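### 3.2 Loose wire and how it gets tangled

I started this part of the study with the messiest drawer in the Plavley workshop.

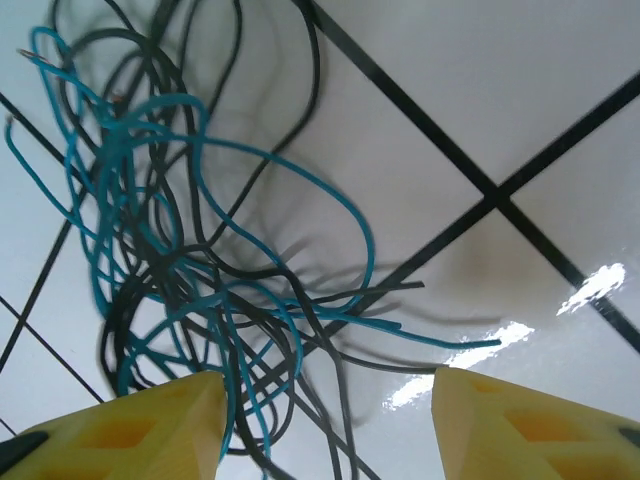 Why does loose wire knot up when it's just been lying in a drawer? Every time the drawer opens and shuts, the free ends slip through nearby loops, and the next pull on any strand draws those loops tight.

**Figure 3.** Blue and dark insulated wires in a loose tangle on white tile. Some of the blue ends are stripped.

Octavian Cozma and I asked 30 people at Gudville to sort bundles a lot like the one in Figure 3. They got 220 seconds each and could work any way they liked (on the floor, too — Vasilică Buzatu did all of his down there). Most went straight for the longest free end and pulled. I'd have done the same! The people who shook the bundle open first finished more often, and they bent fewer stripped tips along the way.

Color helped less than I'd hoped. With two colors in the pile you can tell which family a strand belongs to, but the dark ones still run under each other and you lose them. Farooqui's sorting sheet, which we handed out in January, tells people to pick out one color completely before touching the other. Only three of our sorters stuck with that to the end.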